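Speaker notes, Carnham workshop evening, April 2025

Slide 1. Say hello, give my name (Jana Fröhlich) and say this is the Mokulness build. Keep it to 12 minutes. Parts list is on the handout, so don't read it out.

Slide 2. Wrist camera. It sits close to the hand and most of what it sees is near and large. Mention that floor pattern and chair parts both gave us trouble in March.
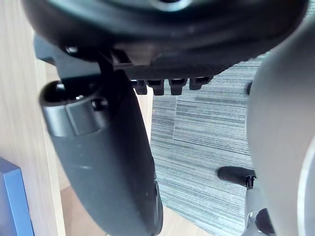
Wrist camera view: chair, armrest and striped carpet.

Slide 3. Mounting. The bracket is Dreßler's second version, held by 2 screws. We turn the picture in software later, and the raw files stay as they come. Bright windows are the other problem. Fixed exposure helped more than the automatic setting. 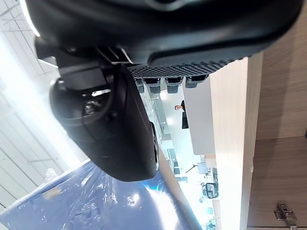 Pause for questions on the camera, then go on to the cupboard task. Doors open, boxes on the shelf, one hand reaching in. Say that we set the reach height by hand and saved 8 positions for it.

Slide 4. Head camera. Explain why we log it together with the wrist.

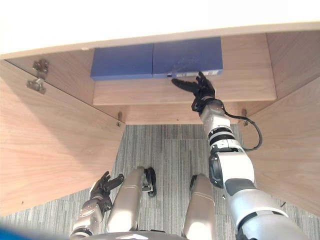
Cable routing next. Leave slack at the wrist, and check it before each run. Prurov's write-up has the connector types. Battery gives us 45 minutes.

Slide 5. Still to do: finger pads, quieter fans. Ask who has a spare bench supply.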